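Sidlow Parcel Scale User Guide
Section 4: Setting Up and Weighing

4.1 Before you start

Read this section through once before connecting the scale. The steps apply to the Sidlow bench scale with the detached display. If your unit has the display fixed to the platform, skip steps 5 and 6 in 4.2.

The scale has a maximum capacity of 50 kg. It must not be loaded past this figure, even for a moment. Overload damage to the load cell is not covered by the warranty.

You will need:
the platform and its steel top plate
the display unit and coiled cable
the power adapter supplied with the scale
four leveling feet
a flat screwdriver

4.2 Placing and leveling the platform

1. Choose a firm, flat surface away from fans, heaters and outside doors. Air moving across the plate shows up as a drifting last digit.

2. Turn the platform upside down on a soft cloth. Remove the red transit screw from the center of the base. Keep the screw. It must be refitted whenever the scale is shipped.

CAUTION: Do not power on the scale with the transit screw in place.

3. Screw the four feet in fully, then back each one out by one turn.

4. Turn the platform upright and look at the bubble level on the front edge. Adjust one foot at a time until the bubble rests inside the ring. Press down on each corner in turn. If the platform rocks, extend the foot on that corner until it makes contact, then check the bubble again.

5. Plug the coiled cable into the socket marked DISP at the rear of the platform. The plug fits one way only. Do not force it.

6. Stand the display where it can be read without leaning over the plate. The cable must hang free and must not touch the plate.

7. Set the top plate on its four rubber posts.

4.3 Powering on

1. Connect the adapter to the scale first and to the wall outlet second.

2. Press and hold ON until all segments light. The scale runs a self-test and then shows 0.00.

3. Allow the scale to warm up for 3 minutes before weighing.

Note: If the display shows E1, the plate was loaded during the self-test. Clear the plate, switch off, and repeat from step 2. If E1 comes back with the plate clear, check the transit screw.

4.4 Selecting units

Press UNIT to step through kilograms, pounds, and pounds with ounces. The selected unit is kept when the scale is switched off. Carriers differ in the unit they bill in, so confirm this with yours before printing labels.

4.5 Weighing a carton

1. Check that the display shows 0.00. If it does not, press ZERO.

2. Place the carton in the center of the plate. A carton that overhangs the plate is acceptable as long as it does not touch the table, the wall or the display cable.

3. Wait for the STABLE mark to appear at the left of the display.

4. Read the weight or press PRINT.

For billing purposes, a carton should be weighed as it will travel, with filler, tape and label in place. An open carton can be weighed to check a packing list, but the figure should not be carried over to the shipping label.
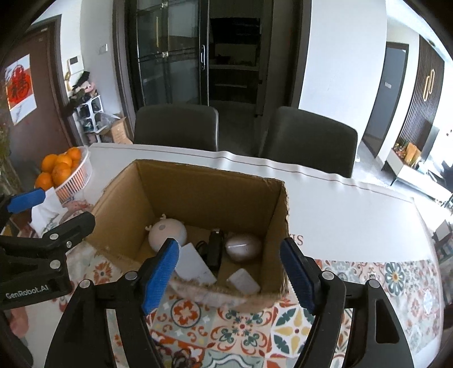

To find the weight of the contents alone, use the tare function. Tare subtracts the weight of the container from every reading until it is cleared.

1. Place the empty carton on the plate.

2. Wait for STABLE, then press TARE. The display returns to 0.00 and the NET mark lights.

3. Add the contents. The display shows net weight.

4. To clear the tare, remove everything from the plate and press TARE again. NET goes out.

Note: Tare reduces the usable range. With a 3 kg container tared, the scale accepts up to 47 kg of contents.

4.6 Dimensional weight

Many carriers bill by whichever is greater, the actual weight or the dimensional weight. The scale can work out the second figure if you enter the carton size.

1. Press DIM. The display shows L.

2. Enter the length in centimeters and press ENTER. Repeat for W and H. Measure to the outermost points, including any bulge in the sides.

3. Enter the divisor given by your carrier and press ENTER. The divisor is stored and offered again next time.

4. The display alternates between actual weight (A) and dimensional weight (D). Press PRINT to print both.

CAUTION: The scale does not check the divisor. A wrong entry gives a wrong result on every carton until it is corrected.

4.7 Stored records

The memory holds 1,000 weighings. When it is full, the oldest record is overwritten. To copy records to a computer, connect the USB cable and open the Gikden transfer program. Do not disconnect the cable while the SEND mark is flashing.

To erase all records, hold CLEAR and ENTER together until the display shows 663, then release both keys. Pressing any other key at this point cancels the operation.

4.8 Routine checks

Weigh a known test mass at the start of each working week. Place it at the center, then near each corner. If the corner readings differ from the center reading by more than two display divisions, level the platform again. If the difference remains, stop using the scale for billing and arrange calibration through your dealer.

Wipe the plate with a damp cloth. Do not spray liquid onto the platform or the display. Lift the plate once a month and remove any tape, staples or scraps of cardboard caught beneath it.

Calibration is described in Section 5.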